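Clearing the Counter: notes for kitchen storage talk, April

Hi, thanks, water, phone off. Say name. Lennox branch first time, thank them for staying late.

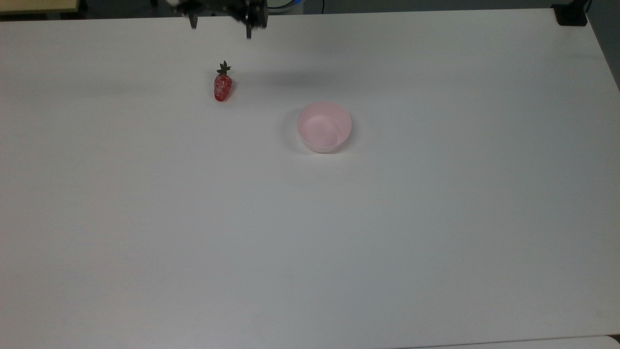 Start with the question. What did you move out of the way to make breakfast today? Wait. Let them shout stuff out. Usually toaster, mail, somebody's keys.

My own number: 239 things in the kitchen when we left the Tandon apartment. I wrote them all down. Used maybe a third. Two garlic presses. Don't even like garlic that much (pause, they laugh or they don't)

Main point, say it slow: counter is for working, cupboard is for keeping. Most of us have it backwards.

Then the 4 piles
- every day
- every week
- holidays
- why do I own this

Do NOT start with the cupboards. Start with one drawer. People who start with cupboards quit by lunch and order pizza. I did, twice.

Eilif Wikström story. Moved into his mother's house, full set of Milero pans, eleven lids, no idea which went where. Put a dab of nail polish on each pan and the same color on its lid. Still works for him. Keep it short, last time I ran over here

Money part. I spent $800 on bins and racks befor I sorted anything. Half went back, other half is in the garage holding paint. So sort first, then measure, then shop. Measure the inside of the cabinet, not the door!! Hinges eat space.

Deep corner cabinets: turntable. Skip the pull out wire thing unless you rent it with the place.

Spices - away from stove. Somebody will argue. Let them, move on.

Shared kitchens, if time. Irnance house had five adults and one shelf each. Labels went up, fights went down a bit. Tape is fine, no need for a lable maker.

Homework: one drawer tonight, 2 more by the weekend. Handout's by the door.

Questions till 8:15, then they lock up.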